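A morning at the Dredora house, Grorkeddale

I went to Grorkeddale in January with low expectations and a notebook. Tison had opened up one of its collection sites to outside visitors for the day, and eleven of us stood in a gravel driveway at nine in the morning while somebody looked for the key.

The place is called Dredora. It was built in 1933 as a guest house and the company rents it whole, bedrooms and bathrooms and all. The idea, as Leonilde Lobo explained it in the hallway, is that a learning system fed only on lab kitchens will fall over the first time it meets somebody's real home. So they rent real ones, and operators drive the robot by hand through ordinary chores while everything gets recorded. Opening doors. Picking up towels. Putting a cup back on a shelf. Each go at a chore is called an episode, and the episodes go off to be trained on.

I have heard versions of this talk before. They all sound sensible. My trouble is with what gets counted as variety.

Dredora is one house. It has the doors it has. When I asked Lobo how many different door handles were in the collection so far she said seven, across all their sites, and she seemed to think that was a good number. I have more than that in my own apartment if you include the closets. She pointed out that the same handle looks very different depending on the light and where the robot starts from, and I accept that up to a point. A system that has seen one lever from fifty-one starting positions knows that lever very well.

We went upstairs in two groups. Mine had Sixten Solheim, who runs the operators. He was the most useful person I talked to all day, mostly because he complained. His people get tired, and tired operators take shortcuts. They come at every door from the same comfortable angle. They skip the awkward grasp and wait for a nice one. Then the system learns that the world is made of nice grasps. He has started handing out starting positions on slips of paper, drawn from a bowl, and says the operators hate it. That was the first thing I heard all morning that made me think the data might be worth something.

I asked what happens to the failures. Solheim said they keep them, with a label. Lobo said they keep "most" of them. I wrote down both answers.

The bathroom session was the one I wanted to see, since bathrooms are where these demos usually go quiet. Shiny stone, mirrors, strong light, not much room to turn around. Hằng Tạ was driving. The chore was the door, and we were asked to stay back in the bedroom and follow along on the wrist camera feed, which I would recommend to anyone going on one of these visits. From across a room a robot looks like it knows what it is doing. From its wrist you find out how little it has to go on. The hand blocks a good part of its own view, and the bright parts of the wall wash out to almost nothing.

Lunch was soup. Over it Nanna Baldursdóttir, who checks the labels, told me that two people will watch the same episode and disagree about when the reach ends and the grasp begins. There is a written rule for it. The rule is on its third version. I asked if the old episodes were relabeled each time the rule changed and she said they were "getting to it."

The afternoon was slides, and I skipped the last part to catch the bus.

Would I go again? Yes, if they let us see the Osagie site, which is supposed to be the messy one, with kids' rooms and a garage. I still don't believe that a rented guest house stands in for everybody's home, and no one at Tison gave me a figure for how the system does in a house it hasn't been trained on. I asked three people. Lobo said to write to her, so I have. 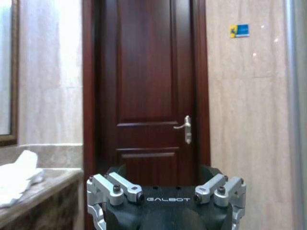
The wrist view of the bathroom door at Dredora, with the lever just above the right finger.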